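Filed under: Lab Planning > Equipment & Budgets

How to Budget for a Dexterous Hand and Arm

Most first budgets for a robot hand get the price of the hand right and everything else wrong. The quote covers the hand and maybe a cable. It leaves out the bracket, the spare fingers, the sink or bench you plan to test on, and the days you will spend getting it all to run. The steps below are the ones we use at Clitel when a group asks for help with a purchase request.

Step 1. Write down the tasks first

Pick 4 tasks you want the hand to do in its first six months. Be specific. "Kitchen work" is too broad to price. "Pick up a cup lying on its side on a dish rack" tells you the object size, the reach, and whether there will be water nearby. If none of your tasks need separate finger motion, price a two-jaw gripper as well and compare.

Step 2. Check the arm you already have

Look up the payload of the arm at full reach. Subtract the weight of the hand, the mounting bracket, and any cable that hangs off the wrist. What is left is what you can lift. Haiyan Jiang keeps a sheet of this for every arm we run, and on one of the older ones a hand on the shortlist left us 114 grams. That arm was dropped from the plan the same afternoon.

Check the bolt pattern too. If the hand and the arm don't match, you need an adapter plate, and a machined plate can take weeks to arrive.

Step 3. Budget the test area as its own line

People leave this out more than anything else. If the tasks are at a sink, you need a sink at the right height, a counter deep enough for the arm to work over, and space under it for cables and hardware. It does not have to be a full kitchen. A counter section in an ordinary office works fine, as long as the floor takes the load and there is an outlet close by. 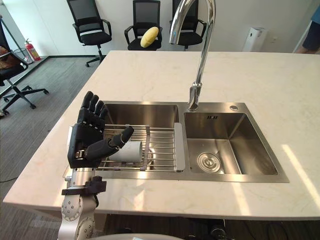 Multi-fingered hand at the dish rack, left basin of the test sink.

Decide early whether you will ever run water. A dry sink needs no plumbing and can go almost anywhere. A wet one needs supply, drain, and a hand with a suitable seal rating or a glove over it. Ask the vendor for the rating in writing. Put the glove in the budget as a consumable.

Step 4. Get two quotes and make them match

Ask for at least 2 quotes with the same contents, or you can't compare them. Each one should list:

- hand, controller and power supply
- wrist bracket or adapter
- one set of spare fingers
- shipping and import charges
- software license and how long it runs
- repair terms, including who pays return freight

When we compared Skovgate and Whitlock last year, the Skovgate price looked lower by $4000. Whitlock had included the spares and the bracket. Once both quotes had the same items on them, the gap was small enough that lead time decided it.

Step 5. Plan for repairs

Fingers wear out and tendons stretch. The thumb tends to go first on our hands, as it does a lot of the pressing. Ask each vendor what can be swapped in your own lab and what has to go back. A hand that ships out for every repair should be budgeted with a spare unit or with the downtime written into the project plan — pick one and say so in the request.

Step 6. Count the setup time

Eero Hämäläinen does most of our installs and asks for two weeks per arm and hand. That covers mounting, cable routing, calibration, and a first pass at one task. If the group has never run this kind of hand, double it. Staff time may come from a different account than equipment, so check before you submit.

Step 7. Send the request in the right order

Get the space approved, then the quotes, then the money. Quotes expire, and ours have lapsed more than once while a room was still being argued over. If your budget year closes in December, have everything in by the start of November. The template we use is the one Flirkton put together for shared equipment, with an added row for the test area.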